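Rules first, then the arm: a chat with Vaida Dzene

Caught Vaida Dzene between calls, ten minutes, in the corridor at Reseck's Mernton office. She writes the house rules for how kitchen arms get tested there. Long title, she skips it.

Main thing she wanted to get across: simulation counts as testing, so it gets rules too. "People treat the sim like a sandpit. Change the speed, forget to write it down, then a month later we've got 366 runs and no idea which ones match."

So every run has a sheet now. Speed limit, arm model, kitchen layout, who started it. Taha Belkadi came up with the sheet, she says, and got moaned at for it. It stayed.
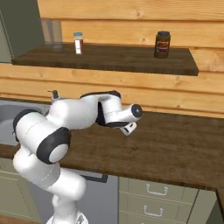 Who can change a speed limit once testing has begun?

Only the person named on the run sheet, with a second signature, and the count goes back to zero.

That last bit stings. A task needs 400 clean runs in simulation before anyone asks for time on the real arm, and in August Saeed Rezaei's team lost 62 of theirs over one altered setting. "He was cross. He was also the one who reported it, so fair play."

What's a clean run? No contact with anything that isn't on the task list. Shelf, tap, cupboard door, all count. A light brush is still contact. She was quite firm on this and tapped the table a bit.

I asked about people in the room, once it moves over to the real thing. Stop button within reach of whoever's watching, and that person does nothing else. No laptop, no tea. "If you're typing your not watching." First 10 runs at the lowest speed, even if the sim went perfectly.

Glass is the row at the moment. Baltasar Farías wants it banned from early real tests, Vaida would allow it at the back of a shelf, away from the arm's path. Not settled. The draft has both versions in it, one in brackets.

Then her phone went. She'll send the new draft over when Baltasar has read it, she said, probly after lunch.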